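The verdicts in the Vurnness trial came out in March and I have been trying to write something about them since. I lived in Vurnness for almost 4 years, a long time ago now, and I still read the local papers online most mornings before work. My grasp of the language has slipped, so I may have a detail or two wrong.

For anyone who hasn't followed it, the case was about the night the garrison came out of its barracks and closed the two bridges. It was over by breakfast. The radio station was held for a couple of hours and then given back. In the months after that the arrests went well beyond the soldiers. By the time it reached court there were 253 defendants, and a good part of them were clerks, teachers and people who worked at the port. The hearings were held in a converted sports hall because no courtroom in the city was big enough.

The court convicted 109 of them. The rest were cleared or had their cases split off and sent elsewhere, which in practice means more waiting. Some of those people had already been held for longer than the sentence they would have got.

What I keep going back to is the evidence. The written judgment runs to 429 pages and I have read perhaps a third of it. A lot of it is about who had an account with Pastport, the messaging service half the city used when I was there. I used it myself. You used it to book a plumber or find out if the ferry was running. The prosecution said the officers had used it to pass orders, and I can believe that. But for many of the civilians the account seems to be most of the case. There is a paragraph on each person and the paragraphs are nearly the same, with the name and the date of registration changed.

I don't think the night itself was nothing. People were hurt on the east bridge and I knew the street well. Those who gave the orders should have been tried, and I have no quarrel with that part of the judgment.
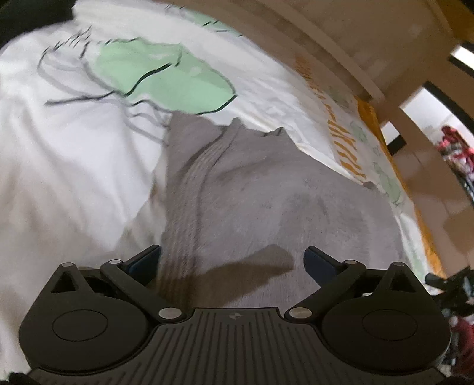 A grey-taupe top layer and the white patterned bedding.

I did the reading in the evenings at home in Grutstead, usually with the laptop on my knees and a dictionary next to me. It is slow going. Legal language was never my strong point there, and the sentences go on for half a page before you get to the verb.

The appeal is the next thing. The lawyers have said they will challenge the use of the account records, and they have asked for the raw logs, which the defence has never been given. The court only saw a summary list. If the appeal judges agree to release the logs, it could change things for dozens of people. If they don't, I expect it will go abroad to an international court and take years.

The coverage here has been thin. I found one short report the day after the verdicts and it gave the number of defendants and the length of the longest sentence and stopped there. I wrote to our MP's office and had a polite reply saying the government is monitoring the situation. I had the same sentence from them when the arrests began.

There is a talk on the trial at the Meredith next month, upstairs, starting at 7.30 in the evening. Two of the observers who sat through the hearings will be speaking and there is time for questions afterwards. It's free but they would like you to put your name down at the bar. I'll be going, and I will write up my notes when I have finished the rest of the judgment.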